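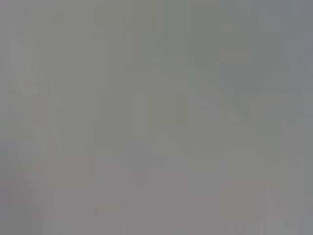 More hours of recording won't fix a badly chosen task, Mercy Masanja told us in our first month, and Zistex still works from that complaint. We gather examples for learning systems that control robot arms. Clients usually ask for 2000 runs. We ask what the first 700 taught them – often the answer is vague.

Each task starts with 20 trial runs, and we read through all of them before agreeing to more. Some jobs stop there. We don't promise a robot that can do anything, and we doubt the firms that do. Write to Emmanuel Langat with your task.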